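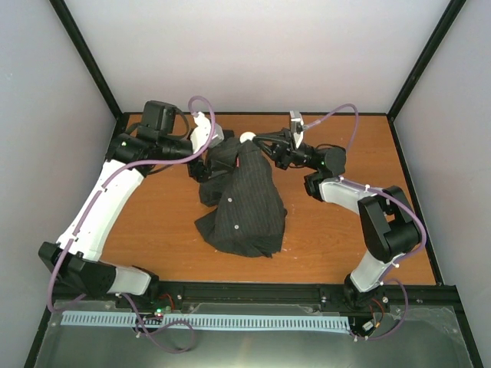 Call for participants: does the care label tell you anything useful?

Most of us have been told to wash dark shirts inside out, at low heat, with a special detergent that costs twice as much as the regular kind. I have followed this advice for years and my shirts still go gray at the collar. So I would like to find out whether any of it matters, and I need people who do their own laundry to help me.

The Curnine Clothing Study is looking for 200 adults who own button-front shirts and wear them to work. You will be sent 4 shirts, all from the same production run, and asked to wear and wash them over 13 weeks. Some of you will follow the care label to the letter. Some will wash the way you always have. A third group will get a bottle of Damgaard Dark Wash, whose maker says it "locks in color for life." We bought the bottles at a store, at full price, and Damgaard has no say in what we publish. They were asked for their own test results and sent us a brochure.

I should say plainly that I don't expect much of a difference between the groups. I have been wrong before, and the study is set up so that my opinion can't get into the results. The people who grade the shirts at the end won't know which group a shirt came from, and neither will I until the grades are in.

What you would do

Wear each shirt at least once a week. Wash it after every wear, or say so if you didn't. Keep a short log on paper: date, water temperature, what else went in the load, dryer or line. It takes a couple of minutes per wash. Please don't tidy up the log at the end. A wash you forgot to write down is more use to us as a blank line than as a guess.

At the end you mail everything back in the prepaid bag. No ironing needed. Missing buttons, stains and torn cuffs are fine and you won't be charged for them.

Who can take part

You should be 18 or over, live at one address for the whole period, and have regular use of a washing machine (a shared one in the basement counts). We can't take people who send their shirts out to be cleaned, or anyone who works for a detergent, appliance or clothing company. If your spouse works for one, write and ask.

We have enough people who describe themselves as careful about laundry. We are short of people who throw everything in together and hope.

What you get

$300, paid in two parts: half when your shirts arrive and you confirm the sizes, half when they come back to us. If you drop out you keep the first half. You don't keep the shirts, sorry. They get cut up for the fabric strength test at the Prultell lab.

You will also get the full results, including the dull ones, in June. A summary from an earlier study on wrinkle-free finishes is on the Wikitz page if you want to see how we write these up. Several readers found it disappointing. The finishes were disappointing too.

How to apply

Send your shirt size, your zip code and the brand of your washing machine to Svend Sveinbjörnsson, study lead, using the contact form. Don't send a résumé. The deadline is October 17, 2018. Everyone who writes in will get an answer, though it may take a couple of weeks.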